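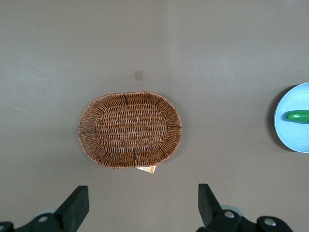 Okay, so the bread basket question. I've been clearing the table since breakfast and this oval wicker one is the only thing I can't decide on (the other baskets went to Ketsara, bless her, she took them all!).

It's so shallow that rolls slide right out, but I love that warm caramel brown, and the lacy edge gets me every time.

Petronella says fruit. Maybe lemons? I paid 40 for it at Bunnag back in July, so it's going to earn its keep somehow.

Also I do see the bit of paper under it. One thing at a time, friends.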